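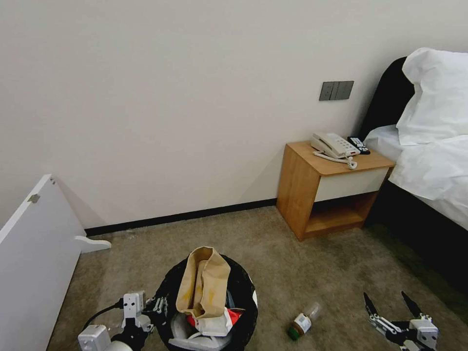

**Ticket 68, page 2**

Customer: Rupert Stöckli, Urnberg
Product: Chae portable music player, second model
Handled by: Silvan Hämmerli
Status: waiting on customer

**Problem as reported**

Player stops syncing partway through. The library has about 2,000 songs, most of them ripped from CDs years ago. The desktop program gets to 30 percent, then says "device not found." The player still shows as charging.

**Tried so far**

- Different USB port. Same result.
- Different cable. Got a little further, then stopped again.
- Restarted the player by holding Menu and Play. No change.
- Synced one playlist only. That worked.

Since a short playlist goes through, I don't think the port on the player is bad. I asked Rupert to sync one artist at a time and write down where it stops. 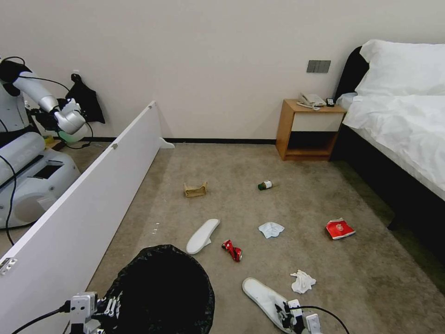 He wrote back Sunday evening. It stops every time on the same album, a live recording by Plesincombe. The files have 9 tracks with very long titles and a slash in each one. The Zustolberg sync program has had trouble with slashes before, mostly in versions older than the one he runs.

**Next steps**

1. Uncheck the album and run a full sync.
2. If that finishes, rename the tracks without the slash and add them back.
3. If it doesn't finish, send me the sync log from the Help menu.

He should not restore the player yet. He no longer has all the CDs, and some songs are only on the device.

Will check back when he replies. – S.H.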